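Open day at the Clatcombe archive: what the Dallex fire record holds and what it leaves out

The Clatcombe archive opened its Dallex collection to the public for the first time this spring. The collection covers the warehouse fire at the Dallex site in Wondton, the public inquiry that followed, and the long dispute over the inquiry's finding on cause. Registration was required for the morning session only. The afternoon was walk-in.

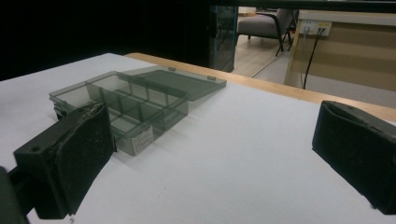 CLATCOMBE, April

The archive occupies two floors of the Dahlgren building, a former county records office. Visitors signed in at 9:30 a.m. and were given a printed finding aid, a pencil and a locker key. Pens and bags stay downstairs. Phones are allowed for reference shots without flash.

The finding aid lists 1,579 exhibits in four series. Series A is the inquiry itself: transcripts, witness statements, the draft and final reports. Series B is physical plant: drawings, sprinkler test logs, electrical inspection sheets. Series C is the responder health file. Series D is labeled "Correspondence, general" and is where most of the argument is.

The session began with a 40-minute talk on how the material was arranged. The inquiry's own numbering was kept, including its gaps. Exhibit numbers that were assigned and later withdrawn appear in the finding aid with a dash and no explanation. The speaker said the withdrawal notices are being matched to the gaps one at a time, and that the work is about half done. A question from the floor asked whether a withdrawn exhibit means a hidden one. The answer was that most were duplicates, that a few were sealed at a family's request, and that a small number cannot be accounted for. The archive will print the unaccounted numbers when the matching is finished. No date was given.

Series B

The strongest part of the visit. The warehouse drawings are available in the original issue and in the revised issue filed after the mezzanine was added. Both sets were laid out side by side upstairs, and the change in fire separation can be read off without specialist knowledge. The stair enclosure on the north wall is rated on the first issue and unrated on the second. The inquiry report mentions this in one footnote.

The sprinkler logs are less complete. Quarterly tests are recorded up to the year before the fire. After that there are two entries, both in the same hand, both giving the same residual pressure to the decimal. The inquiry accepted them. Several later writers did not, and the logs have been quoted in pamphlets and online for years as proof that the fire was set on purpose. Having now seen the pages, I would say they support a claim of poor record keeping. They contain nothing on ignition.

The ignition finding rests on the electrical sheets and on a single burn pattern survey of 200 pages. The survey can be requested but has to be read in the room. I got through the first third. Its method section is clear on sampling points and weak on what was moved before sampling started. A loader and two fork trucks were taken out through the east door on the first night, and the survey gives their positions from memory statements taken nine days later. Anyone who wants to contest the official cause should start there. The people who wrote the popular accounts mostly didn't.

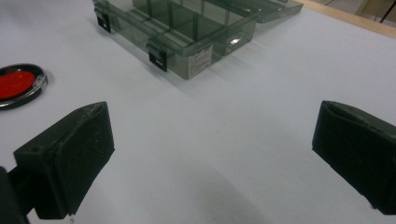

White tabletop, upper floor.

Series C

The responder file is restricted by name but open in summary. It covers firefighters, utility crews and the cleanup contractors who worked on the site in the weeks after. Insulation board in the roof contained asbestos, and this was known from a survey done before the mezzanine work. The survey was not passed to the incident commander. This is agreed by all parties and is stated in the final report, section 7, in plain words.

What the report does not do is follow anyone afterward. The summary tables were compiled later by the union and the county health office, and the two sets use different entry rules. The union counts anyone who worked a shift inside the cordon. The county counts only those fitted with a badge, and badges ran out on day two. Totals from the two tables should not be added or compared directly. I have seen both done in print.

The cleanup contractors are the thinnest part of either table. Many were hired by the day through a labor agency that has since closed. There is one folder of time sheets, donated by a former site foreman, and it is in poor shape. Water damage affects the lower third of most sheets. The archive has it on the list for conservation but not near the top.

Series D

Correspondence fills 700 folders and has been opened only in part. It includes letters to the inquiry from members of the public, including a large number alleging that the fire was arranged for the insurance, or to destroy papers, or as cover for something else. All of them were kept. Each has a date stamp and a reply slip, and the reply slips are nearly all the same form letter.

I think this was a mistake at the time. Some of the letters ask specific questions that could have been answered from Series B in an afternoon. One asks why the alarm panel clock was eleven minutes off the dispatch clock. The technician's statement in Series A explains it: the panel had been reset by hand after a power cut and never checked. The person who wrote in got the form letter. The clock difference was still being cited at the last anniversary.

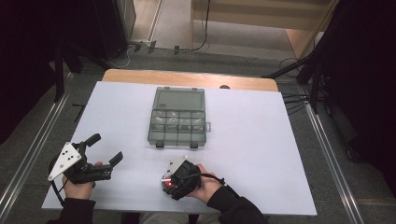 Tyra Fjeld
Staff writer, public records and inquiries

Practical notes

Over 800 people came through in the day, and the upstairs room was at its limit from 11 a.m. to about 2 p.m. Early afternoon requests took 35 minutes to arrive. By 3:30 the wait was under ten.

Requests are made on paper slips, three items at a time. Write the series letter before the exhibit number. Slips without it were sent back, mine included. Rolled drawings have to be ordered ahead outside of open days. Copies are charged by the sheet, and drawings larger than tabloid size go out to a print shop and take a week.

Lighting upstairs is adequate for typescript and poor for the carbon copies in Series A. There are two desk lamps with a sign-up sheet. The microfilm reader was out of service, so the local newspaper run could not be checked against the transcripts. Staff expect a replacement part by summer.

The anniversary ceremony is held separately at the Wondton site and is not run by the archive. A copy of the names read at the ceremony is kept at the front desk. It differs from the list in the final report by two names, both contractors, added after a request from their families. The finding aid gives the references for both under A, appendix 4.

The reading room returns to appointment only after the open day. Series C summaries and the released part of Series D can be requested by mail.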